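The Bag That Wouldn't Let Go

I've been putting off writing this one, mostly because the incident it's about is so small. No one got hurt. Nothing broke. A robot held on to a bag of potato chips for longer than it should have, and a stop button did nothing for 4 seconds. I have now spent more evenings thinking about those 4 seconds than I've spent on some actual injuries in my career (a crushed thumb at a box plant comes to mind, sorry, thumb).

Some background. I do safety reviews for small robotics shops, the kind with one lab, one good coffee machine and a lot of extension cords. In June I was at Pledska, who are building a two-armed helper for kitchens and break rooms. It picks up snacks, it puts them on plates, it hands things over. The engineers had been running the same tabletop routine for weeks and were pretty cheerful about it — 635 runs in the log when I showed up, and a fault list that fit on one page.

The fault I'd come about was on that page as "late release, nuisance." Two words and a shrug! The gripper closes on the bag, the software loses track of how hard it's squeezing, and the arm decides the safest thing to do is hold still and keep the grip. Fair enough, you might think. If you don't know what's going on, don't drop the thing.
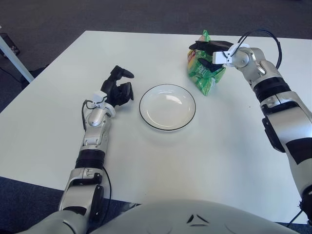

So when that happens, you press the stop. And at Pledska the stop went through the same queue as everything else, which meant that while the arm was busy being confused, your stop sat in line behind its confusion. The log showed it plain as day: button pressed, then 4 seconds of nothing, then the motors let go. For chips, who cares. But the folks in that lab were talking about handing mugs to people, and somewhere down the road helping an older person up to a table, and the release code was going to be the same code. I asked if anyone had planned to rewrite it before then. There was a lot of looking at shoes.

I want to be fair to them, because I liked them and they fed me lunch. The word "nuisance" wasn't a cover-up. It's what happens when you run a test hundreds of times with something soft and cheap. You pick a bag because it's forgiving, and then the forgiving thing teaches you to forgive. You reach over and tug it loose with your hand, which I watched one of them describe doing with real pride, like he'd found a trick for a sticky drawer. He had put his fingers next to a powered gripper in an unknown state. And he'd done it so many times that he'd stopped counting it as a fault at all, so the page I was holding was short partly for that reason.

That's my real complaint, and it goes way beyond one lab. We grade robot faults by what was in the hand at the time. Crushed a chip? Minor. Cracked a plate? Medium, write it up. Pinched a person? Now everybody's in the meeting. But the machine didn't behave any better in the first case. The same code ran and the same stop came late. All that changed was the thing that happened to be between the fingers, and you don't get to choose that once the robot leaves your building.

I'd grade on the machine's side instead. Did it know what it was holding? Did it stop when told? How long did that take? If the answer to the second one is "eventually," I don't want to hear about the snack.

Years ago I did some work for Trotthorpe, a warehouse outfit, and they had a rule I thought was fussy at the time. Any stop that took longer than it should got the same paperwork as an injury, whether or not anyone was standing nearby. The forms were awful. 45 questions, and one of them asked about footwear. But people did quit reaching into things, and when a stop came in slow, somebody had to go find the reason before the line started back up. I complained about those forms constantly. I'd like to take some of that back (not the footwear).

At Pledska we did the obvious fix first. The stop now gets its own wire and its own little board and doesn't ask the main computer for permission. It took them an afternoon, plus a run to the parts store. The harder argument was over what the arms should do after the stop. Cut all the power and an arm can sag onto whatever's under it. Keep the power on and you're trusting the same software that just lost the plot.

What they settled on is that the arms hold their position on brakes and the grippers open up, and then both arms wait there until a person clears them at the panel. You lose the bag sometimes. It tips over, or it lands on the floor, and you pick it up. I was all for this. I still am, with one big itch, and I'll get to it.
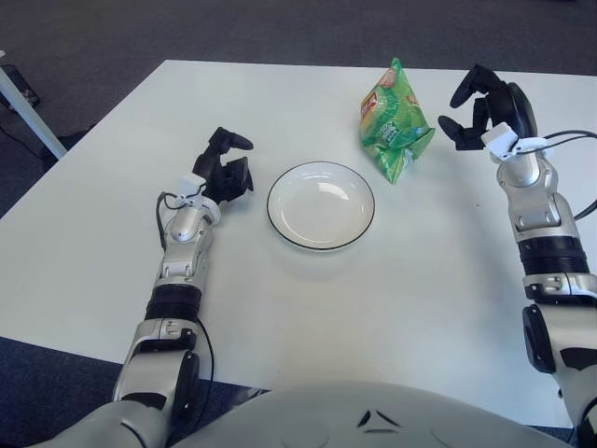

Volker Hagedorn read a draft of this and wrote back that opening the grippers is exactly what he'd forbid. Give that robot a pan of hot oil, he said, and my lovely safe state pours it down someone's leg. In his view there's no one right thing for a hand to do when it stops, and anybody who picks one ahead of time is guessing about the load.

Well, that's the itch. He's right about the oil. I'd still take the guess, at least for a break-room robot that has no business carrying hot oil in the first place, and I'd write down in large type what it's allowed to pick up. Volker thinks large type has never stopped anyone from doing anything. We've gone back and forth on it and neither of us has budged much.

Where we do agree is on the log. Pledska went back through theirs after my visit, this time counting every time a person had reached in and pulled the bag free, as best the crew could remember and the timestamps could show. They came up with 70. The original page had listed the late release once, at the bottom, under a note about a squeaky table.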